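What would you pay for an arm that can put an orange on a plate?

Maya Hijazi on budgets, spare grippers and the line everyone forgets

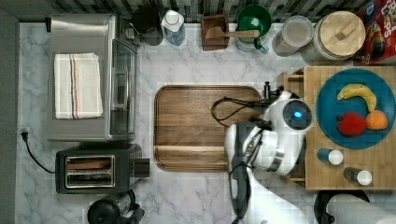
I'd gone to Nestthorpe with one question, and it was a rude one. How much does all this cost, and who on earth signs it off? Maya Hijazi laughed and put the kettle on before she answered, so I knew we'd be there a while.

Maya plans the equipment spending for Birgate, a small outfit that works on getting robot arms to do everyday kitchen jobs. She came from hospital catering, where she spent years buying ovens and trolleys, and she still talks about robots the way she must have talked about dishwashers.

"People ring me up and the first thing out of their mouth is which arm," she said. "Which arm should we get, what's the reach, what's the payload. And I say, lovely, what are you going to put it next to? There's usually a long pause then."

Her rule is that the arm should be the last thing you choose. Start with the jobs, then the worktop those jobs happen on, then the hand, and only then the arm. She had it in that order in a battered notebook (she won't use a spreadsheet until the second draft, which I found very cheering).

"We wanted to move fruit, plates, little shakers, that sort of size. None of it is heavy! So I didn't need a big strong arm, and a big strong arm would have eaten the money. But two people in our first meeting wanted one anyway, just in case. Just in case is the most expensive phrase I know."

I asked whether she'd been tempted herself. She had, of course. There was a demo from a dealer called Stidiline, and Otis Tillman, who runs the bench at Birgate, came home from it quite starry-eyed.

"Otis wanted the bundle," Maya said. "Arm, gripper, stand, software, training day, all in one price. It's a nice way to buy if you've never done it. But when I asked them to split the price up for me, the stand alone was 610 pounds, and it was a stand we'd have had to change to suit our counter. So we took the arm and the gripper and left the rest."

Otis wandered in at about this point and took it all with good grace. He did want it known that he'd been right about the gripper.

"I said get a second set of fingers on day one," he told me. "Maya crossed it out."

"I did cross it out," said Maya.

"And then we waited four weeks for fingers."

It's a good story to have told against you, and she tells it herself in the talk she gives to other small teams. Fingers wear. They pick up grease and sugar, they catch on the edge of a board. If the whole bench stops when one small part goes, that part ought to be on a shelf in the building before you start. She now puts spares in as their own line, and she won't let anyone borrow from it for something shinier.

What else gets left out? I'd expected her to say insurance, or software licences, and she did mention both. But the thing she got really animated about was cables.

"Oh, the cables. Nobody draws them! You get a beautiful plan with the arm as a neat circle and the counter as a neat rectangle, and then it arrives and there's cable looping out over the worktop, over the edge of a tray, wherever it fancies. It needs room to move or it'll drag things. So I add a bit of money for clips and longer leads and I add space as well. Space is money too, if you're paying rent on it."

Sockets come under the same heading. A kitchen has other things that want plugging in, and Maya would like you to go round with a pencil and write down every one of them before the electrician comes, because calling him back costs more than the socket does.

Then there's the kitchen itself. I'd half assumed you would do this kind of work in a bare white room with a few coloured blocks on a table. Birgate did start like that, and Maya says it was cheap and tidy and told them very little. So part of the budget went on ordinary stuff - a toaster, a toaster oven, plates, paper towels, a washing-up bottle's worth of this and that.

"My favourite bit of the whole job," she said. "I got to go shopping. And it's pennies next to the rest! You'll spend thousands on an arm and then people quibble over a chopping board. Buy the chopping board. Buy a tray with a rim, because a plain flat one isn't what people have at home."

She does put fruit down as a running cost, and she's perfectly serious about it. Bananas have to be bought again and again, and someone has to be allowed to go and buy them without filling in a form. Otis keeps a little cash tin for it.

I wondered how she squares all this with the people holding the purse strings. Birgate's money mostly comes through Ankica Grgić, who looks after the accounts and is, by everyone's telling, not easily charmed by a glowing blue light. Ankica joined us for the last biscuit.

"I don't mind what it costs," she said. "I mind finding out in pieces. If Maya brings me one number in August and it's still that number in spring, she can have nearly anything."

So Maya plans over 18 months now, where she used to plan over a year. A year looks neat on paper, she says, but it ends just as the first repairs turn up, and you go back asking for more at the worst moment. The longer stretch shows them coming. She also keeps a bit back that has no name on it at all, and she and Ankica have a standing argument about how big that bit ought to be. It was still going when I put my coat on.

Before I left I asked what she'd tell somebody starting from scratch with not much in the bank. Hire first, she said, if you can find a dealer who'll do it by the month. Ask to see the thing running on a counter like yours, with your own bits and bobs on it. Take the bits and bobs with you in a carrier bag if you have to.

"And ask who comes out when it breaks," she called after me down the stairs. "Get the name. Get the phone number. Then ring it and see if they pick up!"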